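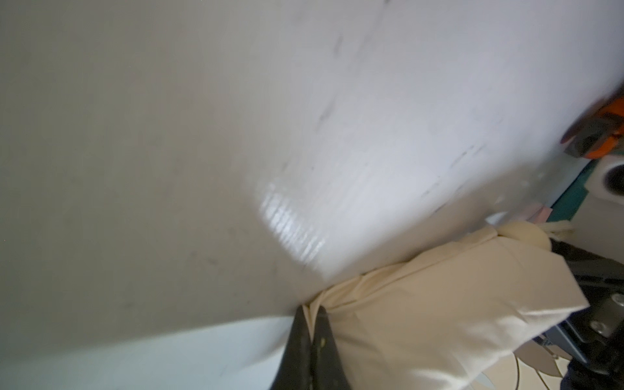
Trocar seal leakage after reprocessing — where do you set the reject limit?

mowat_bench
We reprocess reusable 10 mm trocars for two surgical centers. The seals are the Londale duckbill type, replaced on a fixed schedule. Since April our incoming leak test has been failing more units than it used to, and I can't tie it to the seal lot. Test is at 15 mmHg with no instrument in place, 60 second hold. Of the last 142 assemblies, 34 went over our limit. Seals pass visual. Cannulas pass visual and dimensional. Has anyone seen the same, and what limit do you use?

pavby_qa
What is the limit, and is it pressure decay or flow? You can't compare numbers between the two unless the volume of the fixture is known. A short hose and a long hose will give you different decay for the same leak.

mowat_bench
Pressure decay. Limit is 2 mmHg over the hold. Hose is the one that came with the fixture, never changed. 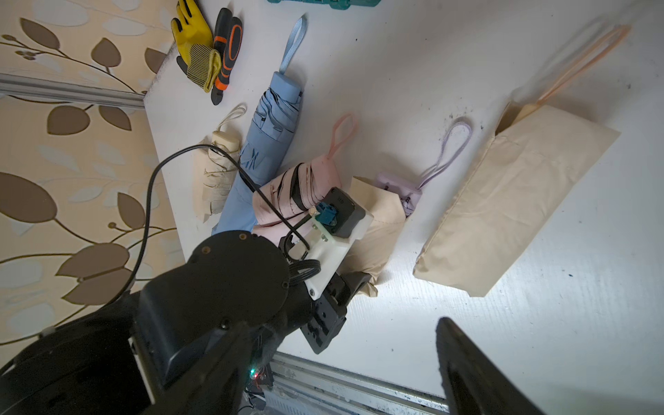

Last edited by mowat_bench on June 27, 2019
Edit: corrected the hold time in my first post. It is 60 seconds, I had typed 30. Fixture is the Pronska single-port, calibrated on schedule, and the blank plug holds flat for five minutes, so I don't think the fixture itself leaks.

tclamp44
A blank plug only proves the plumbing. It doesn't load the seat the way a cannula does. Get one cannula that you know is good, fit a new seal, and run it ten times, removing and refitting between runs. If the spread is more than half your limit, the method can't support the limit.

rinse_cycle
I'd look at the lubricant before the fixture. Silicone seals pick up residue if the rinse is short, and the lips stop closing fully. It won't show on visual. We had a stretch of failures that cleared up when we extended the final rinse by two minutes.

pavby_qa
Disagree. If the seals are replaced at reprocessing, they haven't been through the wash when he tests them. Residue would have to be on the housing.

rinse_cycle
Depends when they're fitted. Some shops fit before the wash and some after. He didn't say.

mowat_bench
Fitted after the wash, before the test, sterilized afterward. So new seal, washed housing. Lubricant goes on by hand at assembly, one drop.

tclamp44
One drop from what? If it's a squeeze bottle you have no control over it. Too little and a duckbill can leak at low pressure while it seals fine at 15. Try a hold at 5 mmHg on a few rejects and see if they get worse. 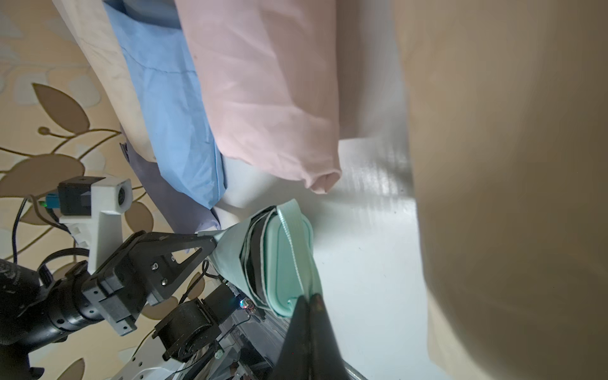 mowat_bench
Ran both checks. The known good cannula over ten refits gave 0.4 to 0.9 mmHg, so the method looks usable. Nine rejects retested at 5 mmHg showed no clear pattern. Then I swapped housings between rejects and passes, and the leak followed the housing in eight of the nine.

pavby_qa
Then it's the seat. Check the groove depth with a pin, not calipers. Your dimensional check probably only covers bore and length. How many cycles are on those housings?

mowat_bench
Not tracked per housing. The log only has a total for the tray set, 3,598 uses across all of them. The groove isn't on our inspection sheet.

rinse_cycle
I still wouldn't rule out deposit in the groove. Mineral scale there would act the same as wear. Descale two of them and retest before you scrap anything.

pavby_qa
Fair, that's a cheap test. But scale should make the groove shallower and wear should make it deeper, so the pin will tell you which.

mowat_bench
Will do the pin first, then descale. Leaving the limit at 2 mmHg for now and holding the rejects.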